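**How long is the Revesley cycle?**

All twelve piano pieces together run 231 pages in the printed score, so please don't try it in one sitting! Most people start with "Dandel," which is slow and friendly to small hands.
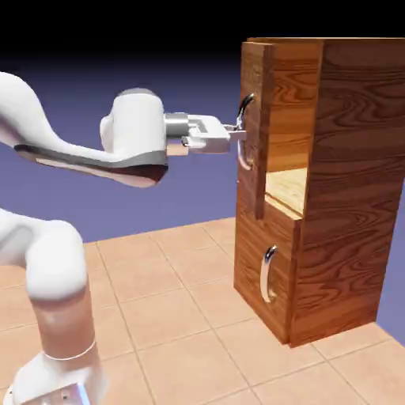 **Do I need the pedal for "Druka"?**

Yes, lots of it, especially from bar 336 on. The left hand lets go of the low D at 338 and the pedal has to carry it (my favorite moment in the whole set).

**Is there a recording?**

There is! The Rieger disc came out in October, and 2,000 copies were pressed. The booklet has my notes on each piece, plus fingerings for the fast ones.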